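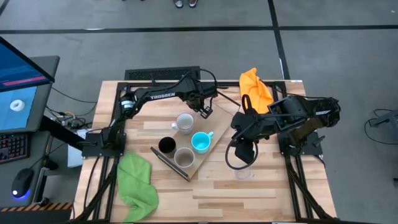

Onboarding Assistant for Tailor and Alteration Shops (part-time, Driltden)

Rurkex is a booking app for small tailor shops. A customer picks a time for the fitting, pays a small deposit, and receives a message when the clothes are ready. The shop owner sees the whole week on one page and does not need to answer the phone with pins in the mouth.

The company was started by Aarti Joshi, who grew up behind the counter of her parents' alteration shop. The shop is still open under the name Joshi, and it was our first customer. Today 67 shops use Rurkex, most of them with one or two people working. Last month 1,502 fittings were booked through the app. We are a team of seven and our office is in the Gralatberg building in Driltden, on the ground floor.

We are now looking for an Onboarding Assistant. You will be the first person a new shop meets after it signs up.

What you will do

Visit new shops and help them to set up their services, prices and opening hours. Many owners keep their prices in their head or in an old notebook, so this step needs time and a friendly ear.

Move existing appointments from the paper calendar to the app together with the owner.

Explain how deposits work, and how to return a deposit when a customer cancels early enough.

Answer questions by phone and email between 9 a.m. and 1 p.m.

Write down what is confusing for the shops and bring it to our product meeting. If three shops ask the same question in one week, we want to know it.

Who we are looking for

You can explain a simple thing a second time without becoming impatient. You write clear and polite English, and it does not have to be perfect. You are comfortable with a phone, a tablet and a spreadsheet. Programming is not needed.

It is a plus if you have worked in a shop, a salon, a dry cleaner or any other place where customers come in from the street. It is also a plus if you speak a second language, as many of our owners learned their trade in another country. Knowledge of sewing is welcome, but you can learn the vocabulary from us. After one month you will know the difference between a blind hem and an original hem.

You need to be able to travel inside the Driltden area. Public transportation is fine for most visits and we pay for the tickets.

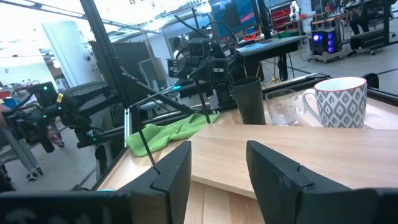 The position is for 20 hours per week, with four mornings in the office or on the phone and the remaining hours for shop visits, which you plan yourself. The contract is for one year and can be extended. You receive paid vacation from the first day, a company phone, and a monthly amount for learning, for example a language class. We do not have fixed desks in the office. Each person takes a free place in the morning and leaves it clean for the next one, and a microfiber cloth such as the lime-green one on the far side of the table does this job very well. Lunch is not organized by the company, but there is a good bakery next door and a small kitchen for people who bring their own food.

Your first weeks

In the first two weeks you will go with Aarti to every visit and mostly listen. You will also spend one full morning at Joshi, at the counter, to see how a fitting goes and where the app helps or disturbs. After this you take your first shop with a colleague beside you, and then we decide together when you are ready to go alone.

How to apply

Please send us your resume and a short letter, one page at most. In the letter, tell us about one time when you helped somebody to use something new. It can be from work or from your family. We do not need a photo or your date of birth.

We read the applications in the order they arrive, and everybody gets an answer. The first talk is by phone and takes half an hour. The second is in our office, and there we will ask you to explain the deposit page to one of us who plays a shop owner. We would like the new colleague to start in January, but we can wait a little for the right person.

Please write to Aarti Joshi through the contact form on this website and choose "Jobs" as the subject.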